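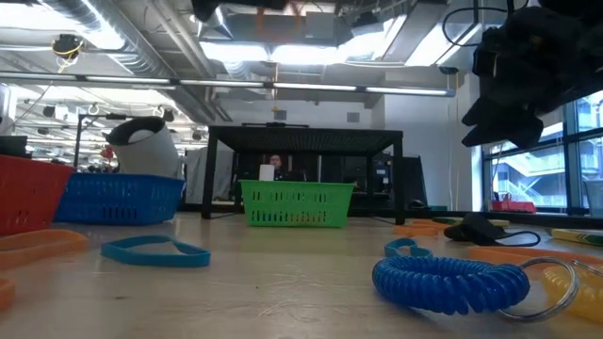
Photo: Lallmont Help Desk / R. Fontes

Ticket 3066
Subject: Bands and coil key rings catching in slotted baskets, baskets mixed up at end of day
Location: Murovano building, Room 232
Opened by: Raíssa Fontes
Opened: October 24, 2024
Category: Storage and supplies
Priority: Normal
Status: Closed

Description of problem

The small flexible stock in 232 is not staying where it is put. We keep rubber bands, rubber loops, coil key rings and straps in the slotted plastic baskets. When someone lifts a handful out, the thin orange bands come up tangled with the coils, and some of them are hooked through the slots in the basket wall. Pulling makes it worse. I have snapped a few bands that way.

The second problem is that things do not go back to the right basket. By afternoon the table has orange bands, the teal loop, the blue coil and the yellow coil all lying out together, and whoever clears up puts them in whichever basket is closest. The baskets are red, blue and green, and I was told each color meant something when the room was set up. I can't find that written down anywhere.

What I need: either different baskets or a way of using these that works.

Already tried by requester
Tied the orange bands in bundles with another band. The bundles come apart.
Turned the blue basket around. Made no difference, the slots are the same on every side.
Moved the red and blue baskets to the left side of the table, side by side. Easier to reach, same tangling.

Reply 1, Supplies desk

Thanks for the detail. A few questions before we order anything.

Are the coils going in with the key ring still attached? Are the bands stretched or cut, or are they all closed loops? And is anything being stored on top of the baskets?

The baskets were ordered as the Savel medium. There is also a Savel tray with solid sides, but it is shallower and takes up more of the table, so we would like to see if the baskets can be kept.

Reply 2, Raíssa Fontes

Rings are on. The blue coil has a silver metal ring at one end, and that ring is what goes through the slots most often. It drops through sideways and then has to be turned to come back out.

Bands are a mix of sizes. The long ones are the worst for wrapping around other things.

Yes, there was something on top. The white item with the black rim was lying on its side across the blue basket. It has been going there when the table is full. I agree it should not, you have to take it off every time you want something from the blue basket.

Reply 3, Supplies desk

OK. Please try these in order and write down what happens after each one. Change one thing at a time so we know which one did it.

Step 1. Take everything off the top of the blue basket and give it its own spot on the table.
Step 2. Empty all three baskets. Pull any band out of the slots from the outside, not from inside the basket.
Step 3. Sort onto the bare table by type: bands, coils, straps, anything else.
Step 4. Put the bands in a zip bag before they go in the basket. Leave the coils out of the bag.
Step 5. Put the coils in last, ring end up.
Step 6. Move the green basket up against the riser so it stops drifting into the middle.

Reply 4, Raíssa Fontes

Log as requested.

Step 1. Done. The white item goes at the back, left of the riser. It stays there well enough on its side. Access to the blue basket is better right away.

Step 2. Done. The outside method works and I did not break any bands. Most of them were hooked near the bottom row of slots. It took longer than I wanted.

Step 3. Done. I counted the bands while they were out, as the stock sheet was wrong anyway. It said 2 bags. The real number is 76 loose bands, which I have put on the sheet. Straps are now listed separately. They used to be under "misc."

Step 4. Partly worked. Nothing in the bag gets into the slots, but people leave the bag open on top of the coils and the bands spill out when it is moved. A bag with a slider would be better than the press kind.

Step 5. Works if the coils go in last. It does not work if someone digs underneath them. I have moved the coils to their own basket for this reason and will leave them there.

Step 6. Done. Green basket is at the riser.

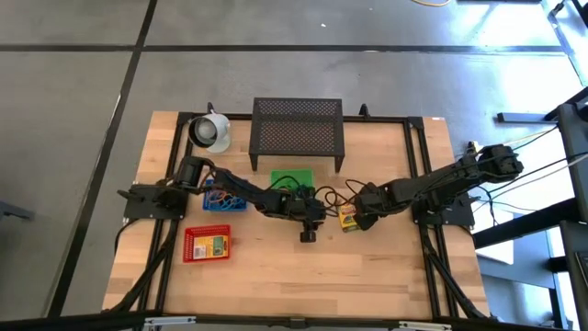 Green basket in front of the riser, white item to the left of it.

One more thing while I was at the back of the table. The top of the riser is mesh, and a band end can poke down through it if you put loose bands up there. I would not use it for the small stock. The yellow and green box is fine on it, or on the table.

Reply 5, Supplies desk

Good, that tells us what we need. It sounds like the tangling comes from the bands and the key rings sharing a basket, and the slots add to it. We can leave the baskets as they are.

On the riser: it is the Caldeira low model and it was bought for boxes and bottles. There is a clip-on liner for the mesh if you want one. Let us know.

On colors: we looked in the setup notes for 232 and they only say "three baskets, assorted colors." No meaning was assigned, so you can pick.

Proposed layout
Red: bands, bagged
Blue: coils with rings, nothing else
Green: straps, cords, odd pieces
Riser: boxes only

We are sending slider bags and a sheet of blank labels with the next delivery.

Reply 6, Raíssa Fontes

Layout is fine with me. No liner for now.

Bags came and they fit the red basket if folded once. The labels do not stick to the slotted part. There is too little flat surface and the corners lift. I put them on string tags and tied those to the rims.

The flat teal loop is too wide to tangle with anything, so I put it in green with the straps.

I used the layout for a full day of normal work. At clear-up one orange band was in the blue basket, not hooked on anything. No coils in the slots. You can close this.

Resolution

Bands and coil key rings separated. Bands stored in slider bags. Nothing to be stored on top of the baskets. Riser limited to boxes. No replacement baskets ordered.

Follow-up for supplies desk: add string tags to the standard list for slotted baskets, and correct the item name on the Room 232 sheet from "bands, bag" to "bands, each."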